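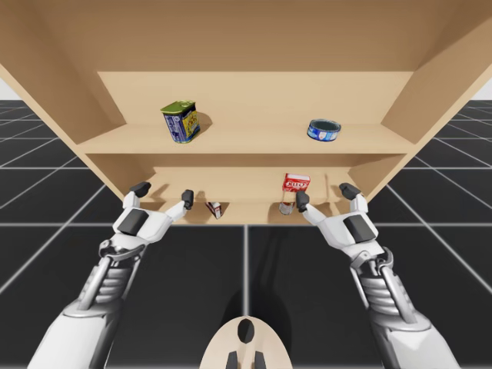
Why does a company practice stocking shelves in a simulation before it lets a robot near a store? A mistake on a screen costs a restart, and a mistake in a grocery aisle costs broken jars and a closed aisle.

That was how Raili Huttunen put it at the start of the open day at Cleketti, which rents the ground floor of a former print shop in Fluvisberg. Huttunen runs the shelf group. She had a coffee in one hand and a remote for the wall screen in the other, and she got through her introduction in under five minutes.

The company had set out 70 chairs and needed more. Most of the people in them came from small grocery chains and from the warehouses that supply them. A few were students. The front row went to the staff of Hirvonen, a wholesaler that has agreed to try the system in one of its stockrooms in May.

The program is called Etov. On the wall screen it showed a two-armed robot at a wooden shelf unit on a black tiled floor, with both grippers open. Two cans stood on the upper board with a gap between them, a blue meat can on the left and a low round one on the right. The lower compartment held a red JELL-O box, a small can and another small box, this one leaning.

Huttunen said the lower compartment is the hard part. An arm coming in from the front has a board above it and walls on both sides, and whatever it wants may be behind something else. People reach in, feel around and shift things without thinking about it. A robot has to plan a path for the elbow and the wrist as well as the fingers.

Each layout in Etov is called a room, though it may contain only one piece of furniture. The team has 213 of them. The software moves the groceries to new spots before every run, tips some over and changes the light. The robot is then given one item to fetch or put back. A run ends when the item is where it should be, or when the clock runs out.

The audience watched several runs. In one, the left arm took a box off a bottom board and set it on the board above. In another, the fingers closed on a can too near the rim and it rolled to the back. Huttunen let that one play to the end and then ran it again at half speed so people could see where the grip went wrong.

A store manager asked how much of this carries over to a real shelf. Some of it, Huttunen said. Reaching carries over well. Gripping is less reliable, as real cardboard gives a little and real cans can be slippery. Cleketti plans 825 supervised picks at the Hirvonen stockroom, and the results will be used to correct the simulated weights and surfaces.

Another visitor wanted to know the price. There isn't one yet.

After the break, visitors could take a turn at two desks in the back, steering the simulated arms with a pair of hand controllers. The line was long. I got the leaning box upright on my third try and knocked over a can doing it. The student after me cleared a whole lower compartment and asked for a harder room, and the engineer at the desk loaded one with a deeper shelf.

Cleketti will hold a second open day after the stockroom trial, with 100 places. Sign-up is at the front desk in Fluvisberg.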